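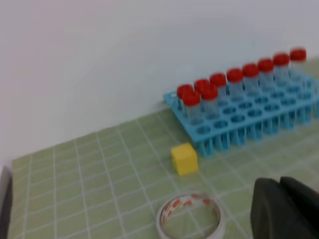

Light green gridded mat on a tabletop

Search this site Search Go Clear

Jatmont Sewing Circle > Get Involved > Calls for Participants

Wanted: home sewers to test fabric care claims

Clikura is a spray for cotton fabric. The bottle says it stops shrinking, so you can skip the prewash. It costs more than a yard of decent cotton, and half our members swear by it. The other half swear by a hot wash and an hour at the ironing board. Neither half has shown us anything we'd call evidence.

We asked for test results and got a leaflet with a smiling woman holding a quilt. So we'd like to try it ourselves, and we need people who can follow dull directions.

What you would do

You'll get a packet of cotton squares by mail in July. Some will have been sprayed and some won't, and you won't be told which. You measure each square on a gridded mat, wash it the way you normally wash your clothes, dry it, press it, and measure again. Then you do it again the next week. The whole thing takes seven weeks.

Write down what you get. If a square comes out bigger than it went in, write that down too. We would much sooner have an odd number than one you fixed because it looked wrong.

Who we want

Anyone over 18 with a washing machine, an iron, and a cutting mat with readable lines. You don't need to quilt. You don't need to be good at sewing. Please don't apply if you sell Clikura, get it free, or have already made up your mind about it in either direction. "I've used it for years and never had a problem" is an opinion and we have plenty.

We have room for 77 households. Last time we ran something like this, on thread strength, a lot of people signed up and then stopped sending in their sheets. If you'll be away for most of the summer, wait for the next one.

What you get

A $100 gift card to Huỳnh Fabrics in Gerkel, sent after your last sheet comes in. Huỳnh doesn't carry the spray and has no say in what we print. You pay for your own water and power.

We'll post the results whatever they are, including "we can't tell," which some of us think is the likeliest outcome.

How to apply

Fill out the form at the front desk or ask for one by mail. Tell us what kind of washer you have and what detergent you use. Forms are due by 5 p.m. on Sunday.

Recent items
Does thread go bad? What our test did and didn't show
Those "self-sharpening" scissors, reviewed
Room 418: new hours for open sewing
Steam or dry iron? Letters from members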